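The Island Edition

I should say up front that I only moved to Vullberg because of a book. I found it in a dollar bin outside a laundromat, no dust jacket, one corner chewed, and it was the memoir of a woman who'd gone to live on an island with a goat and a bad marriage. I read it standing up. Then I bought it (a dollar!) and read it again on the bus, and by the time I got home I'd decided I was a person who lived on islands.

My sister said, you don't like boats. I said there was a ferry, which was different. It's not different.

So I rented the upstairs of a house behind the Hegedűs bakery, in August, when the whole place smells like bread and low tide. The rent was cheap and the stairs were basically a ladder. I had three boxes of clothes and the chewed book, and my plan was to find every spot she wrote about and then, I guess, feel things at them.

The first one was the lighthouse where she'd read her husband's letters. I walked out there with a sandwich. It was locked, and a man painting the railing told me it had been locked since he was a kid. I told him about the letters. He said, "Huh," and went on painting.
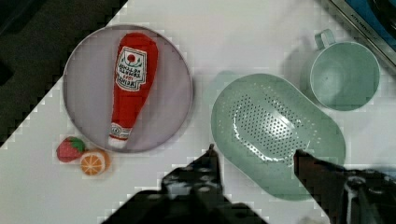 4 min read

Then I went looking for the well. She has a whole chapter on the well, how she hauled water out of it every morning and how the rope burned her hands, and I'd underlined so much of that chapter that the underlining stopped meaning anything. I asked at the bakery. The woman behind the counter called her mother out from the back, and her mother called somebody on the phone, and they all agreed the island had never had a well. Everybody used cisterns. You can't dig here, she told me, it's rock all the way down.

I bought a roll and ate it on the steps and was pretty mad at a stranger.

What I did next was write to the publisher. Billell was the name on the spine, a tiny outfit, and I figured they'd gone under decades ago, but I got a letter back on a Monday, typed, very polite. They said the author had never been to Vullberg. She'd spent three weeks in a boarding house in Fletia, on the mainland, with a view of the parking lot of a fish cannery, and she'd written the whole thing there from a ferry schedule and a library map. They'd called it a memoir because she insisted. They hoped I'd enjoyed it.

I had, is the thing. I read the letter on the ladder stairs, one leg going numb, and I kept thinking about the goat. The goat had a name and a limp. It ate her wedding shoes! I'd cried over that goat on public transportation.

I could've gone home then. I had the ferry money in a coffee can. But the rent was paid through the end of the month, and the bakery needed someone for the early shift, so I started getting up at four to carry flour, and my hands got rough in the exact places she said hers did.

In the fall a girl got off the ferry with a backpack and the same book, a nicer copy with the jacket on. She came into the bakery and asked me if I knew where the well was.

I wiped my hands. I told her to take the road past the church, go left at the blue gate and keep walking until she could hear the water. I gave her a roll for the trip and didn't charge her for it.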